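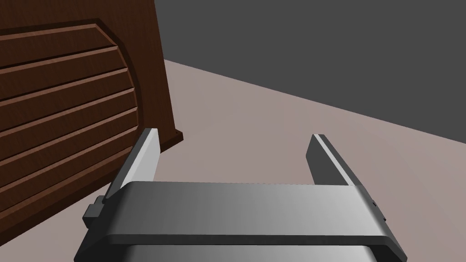 A wooden cabinet, with floor in front.

WOOD: WHY DOES IT CREAK?

Ever heard a bang from the furniture at night? Not a ghost. Wood moves! Very slowly, all year long.

Why it moves
Wood comes from trees, and trees drink. Inside the trunk are tiny tubes for carrying water up to the leaves. When the tree is cut into planks the tubes are still there. On damp days they soak up water from the air and the wood swells. On dry days it shrinks again. Just a tiny bit, but enough to make a door stick.

So what's the creak?
Two bits of wood rubbing together. They stick, then slip, then stick, then slip. Super fast. Your ears hear one long creeeak.

When to listen
October is good. Heating goes on, air indoors gets dry, wood starts shrinking. Try just after bedtime, when the house cools down and everthing else is quiet.
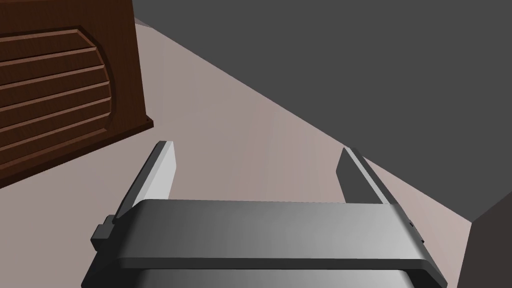 Try it yourself
You need: 2 wooden lolly sticks, a bowl of water, a pencil.
1. Draw round one stick on paper.
2. Put it in the water. Leave it 30 minutes, or overnight if you can wait.
3. Lay it back on your drawing. Does it still fit? Check it against the dry stick too.

Word box
GRAIN - the lines in wood. Wood swells more across the grain then along it.
SEASONING - drying wood out before you build with it.

Words by Shoshana Bellamy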